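Troels Þorgeirsson has spent since April testing grippers at Wisenbridge, and he is hard to impress. When I ask which of the two on his bench is better, he asks me what for.

"The Jarnix people gave us a figure of 4000 cycles between services," he says. "Fine. Cycles of what? Opening and shutting in mid-air? I can do that with a clothes peg."

His own count for the Jarnix stands at 193 picks before the first dropped part. The Ko managed 60, though he won't call that a result yet. The two were run on different arms, with different controllers, and he thinks the controller on the Ko side was closing late.
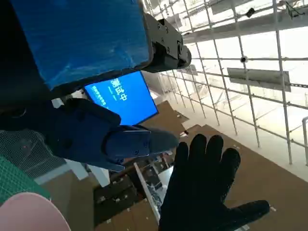 The wrist camera is another sore point. Suppliers like to show what it sees, he says, and visitors nod along. "You get a lovely view of your own finger. Then the background goes white and the software has to guess where the edge of the part is. I'd want to see it fail 20 times before I believed anything about it."

Would he buy either one? Narkness, who are paying for half the trial, would like an answer soon. Þorgeirsson shrugs. "They can have a quick answer or they can wait for the swap - same arm, same controller, both grippers. I've told them which I'd pick."

The swap starts on Mon 10 February. He has asked Ko for a spare set of fingers and is still waiting.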